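Unit 4: Folding and storing a household's clothes
Handout to go with the practical, 11/25/19

Hello again! I promised I'd write up my notes on folding, as quite a few of you were still scribbling when I'd moved on to socks. So these are my notes, tidied up a little, and you can add your own bits in the margin. You'll want them beside you for the **Griler** worksheet as well (page 131 in the course folder).

## Before you fold anything

Find a flat place that's bigger than the biggest thing you're going to fold. I know we have those lovely long tables at Ledness, but most of us don't have one at home, and I do nearly all my folding on the bed. Clear it first! I used to fold round the edges of whatever was already there, and I ended up folding half of it twice.

Then sort. I sort by how a thing behaves in my hands, so I end up with:

- knits and anything stretchy
- thin, slippery tops
- thick stuff (jeans, sweatshirts)
- odds and ends, which I always leave till last

You may like to sort by person instead, and in a big family that's probably kinder to whoever carries the piles round afterwards. 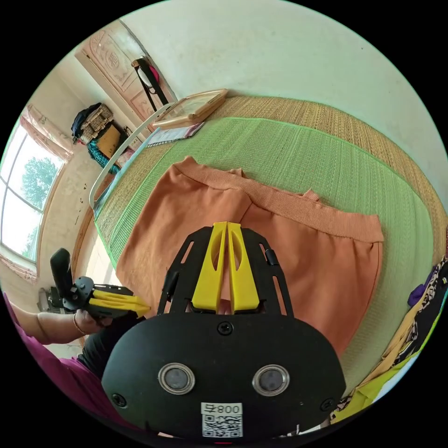 Knits are the ones I get asked about most, so let's start there. They go on a shelf or in a drawer, please, never on a hanger, or you'll get those horrid little points at the shoulders. Lay the piece out and smooth it from the middle outwards with a flat hand, and don't tug at it. I like a firm mat under me for this, like the green woven one on the bed, and I get the knit spread flat the way the orange one is before I make a single fold. Look at the ribbed bands too. If they're lying straight, the rest usually is, and if they're wavy you've stretched something and need to let go and smooth it again.

## The basic fold

1. Turn the garment face down.
2. Bring one side in towards the middle, then the other. If there are sleeves, lay them back down along the body.
3. Fold up from the hem, in half or in thirds depending on your shelf.
4. Turn it over and give it one gentle pat.

It's fine if your first few look lumpy. Mine did for ages! Pick the thing up by a corner, shake it and go again.

## Building a stack

Heaviest at the bottom, with the folded edge facing you, so you can slide one thing out without the whole lot coming with it. I stop when the stack starts to lean. Make a second one, it really isn't a race.

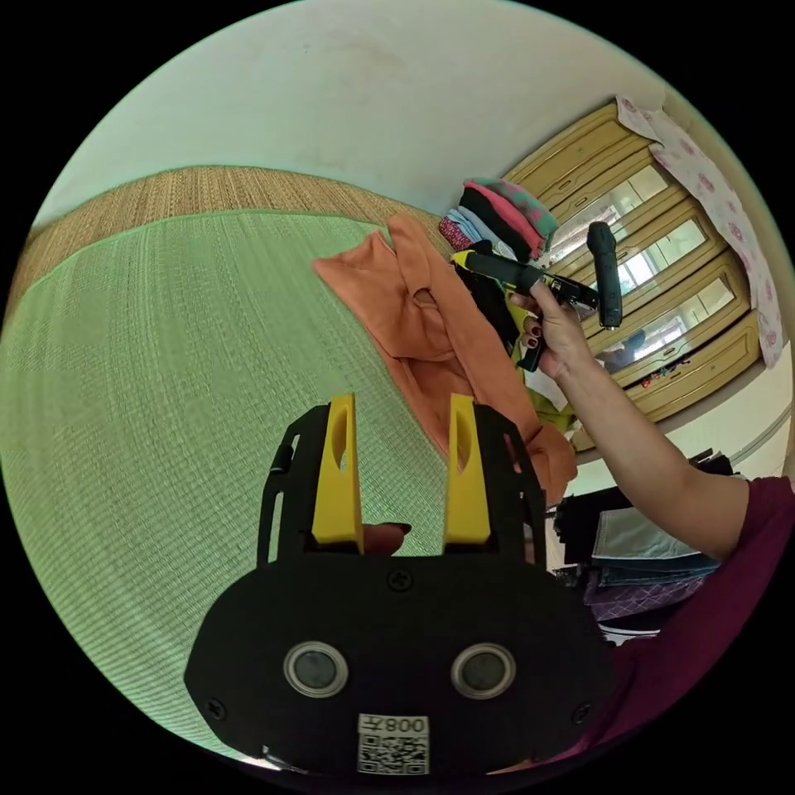
*Orange garment crumpled on the mat, with the folded stack by the wall.*

People always want to know whether to mix colours in a stack, and I say do as you please. I mix mine, and I can still spot the top I'm after from the strip of colour at the fold. The **Daher** reading takes the other side and wants everything in shade order, so have a look at it and see which of us you believe (my copy has it on page 258).

## For next time

- Fold one knit at home using the four steps above, and leave it on a shelf overnight.
- Write a line or two on any creases you find, and where they fell.
- Read the Drurnasa section on drawers. Skip the part on vacuum bags, we'll do those in July.
- Bring a fitted sheet. Yes, I know. Bring it anyway!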